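November 2020
Stiniletti level editor, notebook, build 528

Picking up from the last entry. The save corruption on large maps is reproducible now. Steps: open any map with terrain sculpting applied, place a prefab group, undo past the group creation, save, reload. The group comes back with its children parented to the world root and their local transforms read as world transforms, so everything piles up near the origin. Small maps do the same thing, but the pile usually lands inside the spawn building and gets missed.

Cause is in the undo stack. Group creation is stored as one command, but the reparenting of children is stored per object. Undo past the group removes the parent first. The children keep a stale parent ID, and the serializer writes it out without checking. On load the ID resolves to nothing and falls through to root.

Two fixes considered:

a) Validate parent IDs in the serializer. Easy, and it hides the problem.
b) Wrap group creation and reparenting in a single transaction. Touches the command base class.

Went with (b) and added the check from (a) as an assert in debug builds only. Emília Gajdoš reviewed it and asked for the transaction to carry a version tag so that autosaves from older builds still replay. Added. Old autosaves replay correctly on Oncombe and Urnine. Kırmızıgül not tried yet.

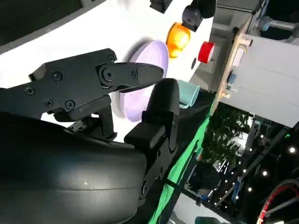
Object budget. The cap per map is still set by the console memory target, and the editor on PC enforces the same number so that maps stay portable. The meter in the toolbar was counting prefab instances as one object each. The runtime counts every child. A map could show green in the editor and refuse to load on console. Changed the meter to use the runtime count. Some existing maps will now show over budget in the editor. They were over budget before, so no migration, but the release notes need a line.

Urnine has 46 prefab instances in the lower canyon, most of them the same rock cluster. Flattening the cluster to a single mesh loses per-rock collision, and grenades bounce wrong off the combined hull. Left as is. Cut decorative foliage instead, and the map fits.

Light baking. Bake on Kırmızıgül takes 6 minutes at preview quality on the desk machine. Most of that is the interior, where the portal volumes overlap and the same probes get solved twice. Removed the overlap by hand and the double solve went away. The editor should warn on overlapping portals. Filed, low priority.

Input. Mouse rotation snaps to the wrong axis when the camera is below the object and grid snap is on. Sign error in the gizmo plane selection. Fixed. Controller path uses different code and was never affected.

Open:
- Kırmızıgül autosave replay
- release note for the budget meter
- text label on the snap toggle still truncates in German
- clipboard paste between 2 editor windows drops script bindings. Emília thinks the binding table is per session. Check before changing anything.
- file name filter in the map browser fails on the dotless i. Kırmızıgül can't be found by typing its name. Likely the lowercase call ignoring locale.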